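October
By Yutong Lei

I keep having the same argument at work, so I might as well have it here too. Everybody in our field wants a bigger model, and I want a better log viewer. There, I said it!

Last month our planner at Grultden started stalling, and we spent 34 hours blaming the network. The culprit was a timestamp (one clock running ahead of another by 30 milliseconds), and a decent timeline tool would have shown it before lunch.

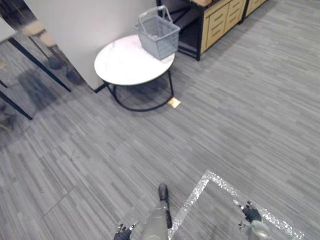 Basket on the side table, both arms low over the carpet.

Look at a basket like that one for a second. The slatted sides and those raised handles are a lot to ask of a depth map, and when a grasp plan comes back odd I want to see what the perception code thought it was looking at – on the same screen, at the same tick. Right now I need three programs and a lot of patience.

My friend Harju says tooling is boring and won't get anyone hired. Maybe so! But I'd trade 7 points on a benchmark for replay that works, and I'd do it today.

Contact | Copyright Yutong Lei | Back to top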